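Rizzi pine table kits: is the unfinished one worth it?

kelpfork
Looking at the low pine table kit from Rizzi, the one sold unfinished. The Damolberg store wants 870 for the big size, delivered. Seems like a lot for boards and screws. Anyone own one?

oldgrain44
I'd pass. "Unfinished" means they skipped the sanding and the oil and kept the price. Soft boards will dent if you look at them wrong.

Mattock_Jo
Had mine two years. Dents, yes, but you can steam most of them out with a damp cloth and an iron. Try that on veneer.

oldgrain44
You can steam out a shallow ding. You can't steam out a red wine ring on bare wood. I've read the "natural oils protect it" line on their page and I don't buy it.

kelpfork
So would you put a finish on it?

Mattock_Jo
Hardwax oil, two thin coats. I paid 44 for a can at Istton and have half left.

pebblecount
Which brings the "cheap" table to 914 plus a weekend. The Nelivberg one comes finished and weighs less. Just saying.

Mattock_Jo
The Nelivberg top is 60 cm deep. Try eating dinner for four off that.

pebblecount
Who eats dinner for four at a coffee table?

oldgrain44
Still waiting for someone to show me bare boards that look decent after real use. Catalog shots don't count.

Mattock_Jo
Not a Rizzi, but light unfinished boards with things all over them. Looks fine to me.
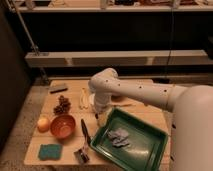
Low table, bare boards, gray carpet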